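The Dark Round Table as a Work Surface

Workspace, 5/4/20

Black tabletops are sold mostly on looks. In a dining room that is a fair basis for choosing one. In a workroom the same top has to take clamps, cable, elbows and the occasional dropped screwdriver, and the finish matters more than the color.

The Rustad round, sold by Jurnden in two diameters, is a common choice for small shared rooms. We used the 900 mm version in the Medgate workroom from October on. A usable diameter of 895 mm remains once the eased edge is deducted, enough for two people to work on opposite sides without their tools meeting in the middle. The top is 23 mm thick, within the range of most screw clamps. Check the throat of the clamp before ordering. Several cheap ones open wide enough but do not reach past the curve of the edge.

Finish

A true matte black hides reflections and shows everything else. Skin oil leaves gray patches, and dry cloths leave streaks that are visible from one side of the room only. A slight sheen is easier to live with. It produces soft highlights under ceiling lights, but fingerprints blend into it and the surface wipes clean in one pass. Bralero makes a water-based surface cleaner that left no film on our top. Dish soap did.

Scratches on a dark top read as pale lines. Felt pads under anything with a hard base prevent most of them. Replace the pads when they compress. A pad that has picked up grit is worse than none.

Small black parts are easily lost on a black surface. Keep a light-colored tray for screws and connectors, and put it in the same position every time.

Cables

A rounded front gives cable no corner to follow. Left to itself it drifts toward the person seated there and gets caught by a sleeve. The usual remedies are a clip at each end of the run and a drop point at the side, where the loose ends go over the edge together. Leave slack between the last clip and whatever the cable serves. A taut run pulls the clip off and takes the finish with it.

Black cable on a black top nearly disappears, good for appearance and poor for finding a fault. Colored sleeves or small white labels at both ends solve it. Label before routing.
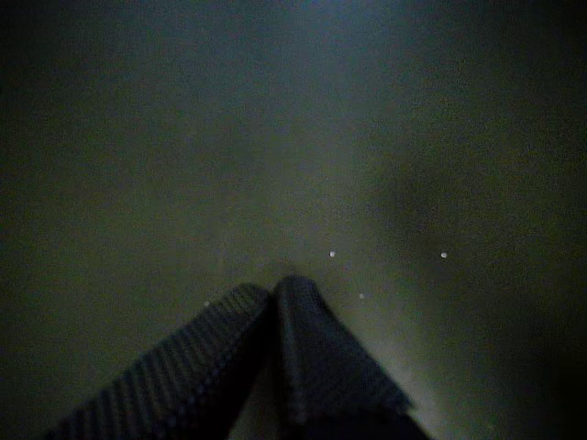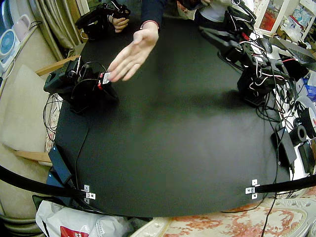
Black tabletop with cable along the front and more over the right edge. 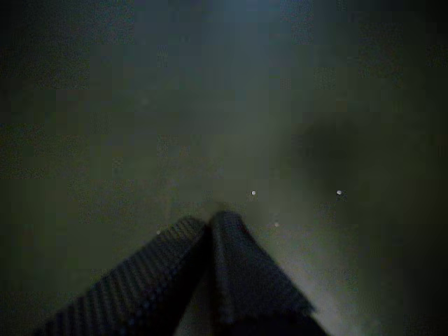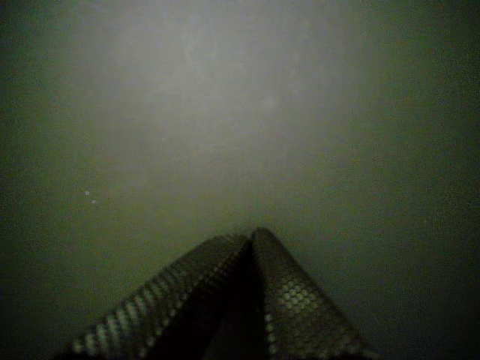
Height is the remaining question. Seated work and standing work do not share a height, and the fixed Rustad base suits seated work. For standing, the taller base brings the top to 90 cm. It is heavier and has a wider foot, so measure the floor before choosing it. Either base takes leveling feet, sold separately. Tighten the bolts under the top again after the first month of use. Ours had loosened by a quarter turn, and the top had begun to creak when leaned on at the front.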